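Porkix Reopens Its Wool Room in Time for Mitten Season

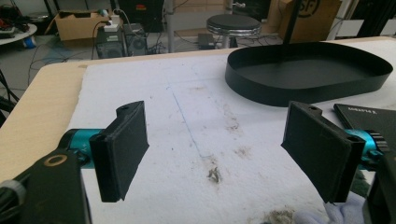 After two years in storage, the mending and knitting collection at Porkix is back on open shelves, and the small museum in Butumden could hardly have picked a better month. September is when people in this valley start digging through closets for last winter's socks and finding the holes in them.

The Wool Room closed when the old roof over the east wing began to leak. Everything in it, from the sock blades to the big spinning wheel by the window, went into crates and spent the time in a dry basement across the street. Now the roof is sound, the walls have a fresh coat of pale yellow paint, and visitors can get closer to the mittens than they ever could before. The glass counters have been replaced with shallow drawers that anyone may pull open, and you will want to pull open every one of them!

Teodor Granström, who looks after textiles at the museum, has been knitting since he was 9 and makes no secret of which drawer he likes best. It holds a single gray mitten with a thumb that has been replaced four times, each time in a different yarn. The first thumb was gray like the rest. After that came brown, then a rusty red, and finally a bright green that must have been whatever was left in the basket.

"People walk past the fancy wedding pair and stop at this one," Granström said. "They put their own thumbs out and compare. Somebody wore this thing for a very long time and kept deciding it was worth another evening's work."

The fancy wedding pair is worth stopping for too. It was made with two strands carried together in a tight pattern of stars and small crosses, and the cuffs have a fringe that swings when the drawer is opened (slowly, please). The knitter's initials are worked into one palm and the groom's into the other. The wool has hardly faded, and the blue is as deep as the day it came out of the dye pot, or so it's easy to believe.

Much of the collection came from the Wikström farm, just up the road from the church, where sheep were kept until the last of the family moved into town. The Wikströms saved everything. They saved worn heels that had been cut off and labeled for patching, balls of yarn raveled out of old sweaters, and a notebook where three generations wrote down stitch counts in the same cramped handwriting. Pages from the notebook are on the wall in large copies, and a sharp-eyed reader can find a recipe for rye crackers squeezed in sideways next to a child's cap.

That notebook has already sent a few local knitters home with homework. The old patterns don't say much. One for a man's sock reads, in full, "as for Father but longer." Another tells the knitter to keep going "until it looks right on the table." Granström has been testing them one by one, and the results hang on a clothesline across the back of the room. Some of the socks are lovely. One is long enough to reach past a grown man's knee and would fit a fence post, and he has hung it up with the others anyway.

What makes the new room such a pleasure is the long table in the middle. It was always the plan to have a place where people could sit down and work, and now there are 11 chairs, good lamps, and a box of darning mushrooms polished smooth by other people's hands. Visitors can bring a sock, a sweater elbow, or a mitten in trouble and get help with it. There is no charge for the thread, and no one will laugh at the size of the hole. The mending table is open whenever the museum is, but the best time to come is 2 in the afternoon, when the sun gets around to that side of the building and there is usually coffee.

Beginners start with a plain woven darn. You run the yarn up and down across the hole, then turn the sock and weave over and under until the gap fills in. The trick is to begin well outside the hole, out where the fabric is still strong, and to leave a tiny loop at each turn so the patch can shrink in the wash without puckering. It takes an evening the first time and half an hour after that. More than one person at the opening got hooked and went looking for another hole to fix.

The opening itself was a cheerful crush. Coats were piled on the stairs, the school choir sang two songs about sheep and one about rain, and the cardamom buns were gone well before the speeches ended. A baby in a borrowed cap from the teaching collection slept through the whole thing. Several people had brought family mittens to compare with the ones in the drawers, and a good part of the evening went by with neighbors turning cuffs inside out and arguing happily about how the braid at the edge was done.

Two of those arguments may end up in the catalog. The braid on the Wikström mittens slants to the left, while mittens from the other side of the river slant to the right, and it had been put down to chance. With a pile of family pairs side by side, it began to look more like a local habit passed from one kitchen to the next. Granström took notes on the back of the program and is asking anyone with old mittens from either side of the river to bring them by. They will be drawn, measured, and handed straight back to their owners, holes and all.

There is more on the way this fall. A spinning evening is planned once the big wheel has a new drive band, and the museum hopes to show children how to make felt balls with warm water, soap, and a lot of patience. The basket of spare yarn by the door is for everyone. Take some if you need a color, leave some if you have too much, and tuck in a note if you know which sweater it used to be.

Porkix is open from 11 to 4. The Wool Room is up the stairs and to the right, and the entrance to the elevator is through the courtyard.

Recent items

Butumden Library Adds Seed Drawer
Footbridge Gets New Railings Before the Frost
Clumex Hall to Host Fall Apple Tasting
School Choir Looking for Altos
How the Old Dye Garden Came Back
Lost and Found: One Green Scarf, Very Long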